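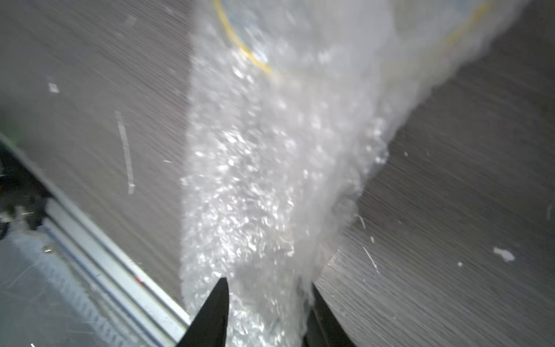
packing thread, bc half of you asked how I ship the bowls. Orders for the shop (Prerkham, link in bio) go out of the studio table now, the gray wood-grain one, and I go through a stupid amount of bubble wrap. Before a bowl goes near it I hold the sheet up and give it a look. Rows of little bubbles catching the light = fine. Flat patches = not fine, that bit goes round the outside or in the scrap bag.

Also wipe the table. Little white scraps and flecks everywhere the second you start cutting, like in that shot. They stick to the glaze, then to the tape, then to you.

Cutting: I go way longer than you think. Twice round plus enough to tuck in the middle. Short sheet = you tape the bowl itself = sticky mess for whoever opens it.

My last roll from Brindico was 7 bucks cheaper and I regret it. Tape is still Skindutar, the wide one. Tears by hand, mostly.

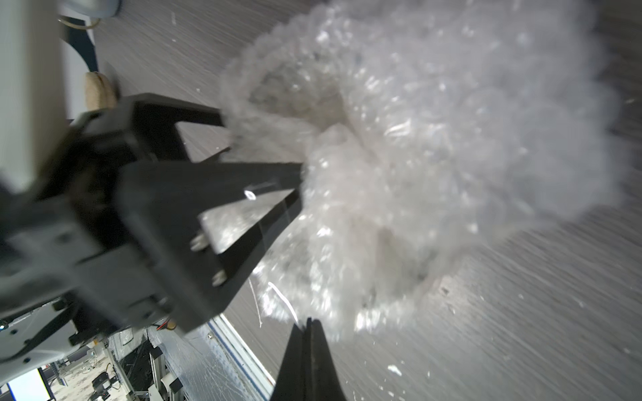 Last edited December 5, 2022

Ok the crumpled stuff. Do NOT throw it out. Wrinkled plastic is great filler, all those folds hold air. Scrunch it loose and push it into the bowl before you wrap. If you squash it tight it's just a hard lump banging around in there.

Watch the stringy bits at the edges tho. They get under the tape and then the flap lifts. Snip em.

Somebody asked about paper insted – yes, works, heavier. For one bowl who cares. For a box of seven you feel it in the postage.

Sealed order no 2,405 this week btw!! Nearly cried, then found I'd left the packing slip out. Opened it again. Anyway.

Order I do it in:

1. Bowls at the back of the table, side by side, not touching. Wrap stuff up front where my hands are. I chipped a rim in January reaching over a stack and never again

2. One bowl at a time. The blue scalloped one with the yellow flower inside goes first, always, it's my favorite and I'm fresh
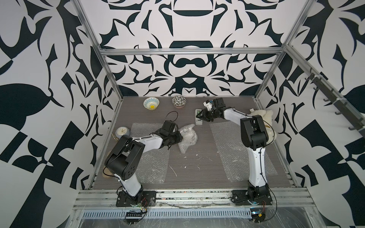

3. Black and white floral one next. Same deal, filler in, wrap, tuck, tape. Different box if it's going to a different person, obviously (did not do this once)

4. Shake test. Box shut, hand on top, small shake. If it rattles open it back up and add more scrunch

5. Label on the biggest flat side, not over the seam. The Jaiswal depot sent one back bc the label split when they opend the flap

Restock on the black and white print after the holidays. DMs are a mess rn so ask about sizes under this one, will get to it tonight – kiln's on so I'm stuck here anyway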